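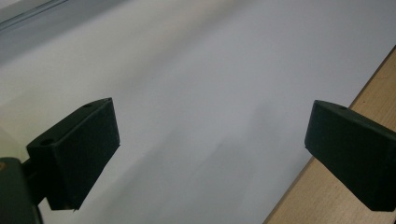 ## 静态电流排查记录:Trevik 旅行版

车停三天就打不着,停一晚没事。电瓶是去年换的,送到 Marciniak 做过负载测试,结果合格,发电机输出也正常。剩下的方向是停车后的静态放电。本文记录测量方法、走过的弯路和最后的处理,供同款车主参考。配置不同,保险丝的位置和编号可能不一样,以自己车上盒盖内侧的图为准。

### 测量前的准备

静态电流要在整车休眠之后测。锁车以后,各控制模块会陆续退出网络,我这台车的车身控制模块最慢。在它睡下去之前,表上的读数没有意义。很多人打开机盖,把表一串,看到几安培就开始拔保险丝,拔到哪一根电流掉了就认定是哪一路,实际上只是碰巧赶上某个模块到点休眠。

准备工作如下:

- 机盖打开,用螺丝刀把机盖锁舌拨到锁止位置,让车认为机盖已关。测完记得用拉手解锁,再合机盖。
- 驾驶侧车门同样处理,人可以从打开的门够到仪表台侧面的保险丝盒。
- 尾门保持关闭。需要检查后备厢的,提前把后排座椅放倒,从车内过去。
- 钥匙拿远。无钥匙进入的天线会因为钥匙在附近而反复唤醒车身模块。
- 行车记录仪、OBD 盒子、点烟器上的充电头全部拔掉,先测原车状态,再逐个装回。

最后一项我第一次没做,OBD 盒子忘在接口上,白等了一轮。

### 串表还是夹表

两种方法都可以用,我两种都做了。

串表的精度好,缺点是断开负极的一瞬间整车断电,接回去以后所有模块重新上电,有些故障会因此暂时消失。如果漏电的原因是某个模块卡在唤醒状态,断一次电它就正常了,可能要再开几天才会重现。解决办法是先用带夹子的跨接线把负极桩头和负极线连起来,再松开桩头,把表并上去,最后取下跨接线。全过程不断电。表要放在大电流档,等休眠之后再换小档,换档时先把跨接线夹回去。直接在串联状态下换档,等于断电,也容易烧表内的保险丝。

夹表不用断线,适合反复测,但是零点会漂。我用的是 Driler 的直流钳表,小电流档每次夹之前都要在同一位置、同一方向归零。钳口靠近车身钢板时归零值会变,所以归零时手要停在线束旁边,别在半米外按完归零再伸进去。负极线如果有两根,要一起夹,方向一致,只夹一根会漏掉一部分电流。我这台车正是两根,一根粗的到车身,一根细的到翼子板内侧的接地点。

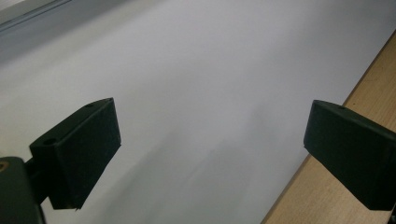
夹爪张开,左指上可见两个小圆孔。

### 第一轮读数

锁车后,电流分几级下降。先是室内灯延时结束,再是音响主机退出,最后是车身模块。稳定之后读数为 180 mA,钳表和串联的万用表一致。

这个数和症状对得上。停一晚消耗有限,还能启动;连续放三天,加上气温低,启动能力就不够了。仅凭电瓶容量去算,理论上还能多撑一阵,但短途用车的电瓶很少真正充满,算出来的时间要打折扣。

另外看一眼波形有好处。万用表的数字刷新慢,只能看到平均值。如果电流周期性跳动,一般是某个模块在反复唤醒又睡下;如果是一条平线,多半是某个负载一直通着。我这里是平线,后面就按常通负载去找。

### 用保险丝压降定位

逐个拔保险丝是最直观的办法,不过插回去时会给那一路重新上电,可能又把整车唤醒,再等一次休眠。保险丝多的车,这样做一天都不够。

压降法不用拔。保险丝有很小的电阻,有电流流过时两端会有毫伏级的电压。片式保险丝顶部留有两个金属测试点,万用表打到毫伏档,两支表笔各碰一个点,读数为零的跳过,不为零的记下来。网上能找到按规格和额定电流换算的表,小号保险丝电阻大,同样的压降对应的电流更小,查表时不要看错行。

操作上有几点要注意:

1. 表笔要尖。表笔太粗会同时压到塑料边缘,接触不稳,读数乱跳。
2. 毫伏档先短接表笔看零位,记下偏差。
3. 机舱盒和室内盒都要测。机舱盒里的大保险丝是上级,先测它可以缩小范围,再去找下级。
4. 读数为零说明这一路没有可测到的电流,不说明保险丝是好的。保险丝熔断以后,下游如有负载,两端会出现接近电瓶的电压,毫伏档会显示超量程。

我测到机舱盒里有一路上级保险丝压降明显,它供给室内盒。到室内盒继续测,大部分为零,防盗和仪表常电有一点点,属于正常。压降最大的一路标注为后部附件,图上写的是后备厢照明、后部电源插座和拖车预留。

### 后部附件这一路

后备厢灯是第一怀疑对象。把手机打开录像放进后备厢,关尾门,再取出来看,灯在尾门关上后按时熄灭。排除。

后部电源插座上没有插东西,拔掉插座后面的插头,电流没有变化。排除。

拖车预留的插头在左后侧饰板里。拆饰板前先看维修资料里的卡扣位置,这块板上沿的卡扣是横向的,向上硬拉会断。饰板拆开以后,预留插头上接着一个小黑盒子,外壳上没有标签,线是后加的,接头用普通电工胶布缠着,胶已经发黏。这台车是从 Rosário Guerreiro 手里买的,发消息问了一下,回复说以前装过倒车摄像头的电源模块,摄像头后来拆了,模块没有管。

拔掉这个模块,等整车重新休眠,读数降到 27 mA,压降也回到接近零。 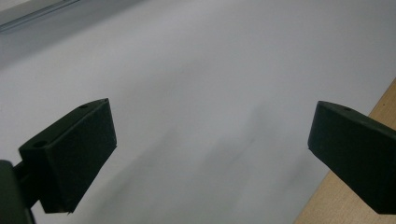
模块拆回来放在桌上单独通电,空载电流和车上测到的差值基本吻合,外壳摸着微温。它的控制线原本应该接倒车灯,只在倒车时工作,安装的人把控制线和常电并在了一起,所以从装上那天起就一直通着。拆掉摄像头并不影响模块自身的消耗。至于前车主为什么没遇到亏电,合理的解释是那时候每天跑长途,充电量盖住了这部分损耗。我每周用车次数少,单程又短,问题才显出来。

### 恢复线路

后加的线全部拆除,没有留头。原车预留插头的端子检查过,没有发绿,也没有松动,用原厂堵盖盖好。被 T 形卡线器咬过的那根常电线,绝缘层有切口,铜丝断了几股。这种卡线器装起来快,时间长了会进潮气,切口处电阻变大。我把那一段剪掉,换成同截面的线,用带热熔胶的压接管接好,再包绒布胶带,避免在饰板里共振出异响。

饰板装回时换了两个卡扣,旧的在拆的时候就已经发白。

### 复测

复测分开做。先在原车状态下测,再把记录仪装回去测。记录仪是停车监控模式,单独占的电流比原车全部静态电流还多,但它有低压保护,电瓶电压降到设定值会自行断开。我把断开电压调高了一档,宁可少录一会儿。OBD 盒子没有再装回去,平时用不上。

之后车在 Punmont 的露天车位停了一个长周期,没有外接充电器,一次启动。启动前量的静置电压正常。Jarosław Mazurek 有同款车,年份稍晚,他按同样的方法测,原车静态电流和我的很接近,可以当参考值用。他那台的车身模块休眠更快,猜测是软件版本不同,没有核实。

### 几个容易误判的地方

**测电压代替测电流。** 停一晚看电压掉多少,受温度和表面电荷影响很大。刚熄火的电瓶电压偏高,放着也会往下走,这部分下降和漏电无关。

**忽略发电机。** 整流二极管损坏会在熄火后反向放电,这一路通常不经过保险丝盒里的小保险丝,压降法测不到。如果总电流偏大,所有保险丝压降又都正常,应该去夹发电机的输出线。我这次也夹了,为零。

**忽略继电器粘连。** 继电器触点粘住时,下游负载一直得电,保险丝上有压降,但拆负载会发现负载本身没有毛病。摸一下继电器外壳,休眠以后还温热的,换一个同型号的对比。

**换电瓶解决问题。** 换新电瓶以后症状会消失一段时间,漏电还在,新电瓶长期处于欠充状态,寿命也会缩短。我去年换的那块应该就是这样换早了。旧电瓶已经交回,没法再测。

### 待办

左后饰板已经拆过,顺便看到轮拱上方的隔音棉有一条水痕,干的,走向是从尾灯安装孔下来。尾灯密封垫已经订货,到了再拆一次尾灯,用水管淋一遍确认。水痕的位置离拖车预留插头不远,所以堵盖暂时多缠了一圈自粘胶带。

尾灯的拆装另外记。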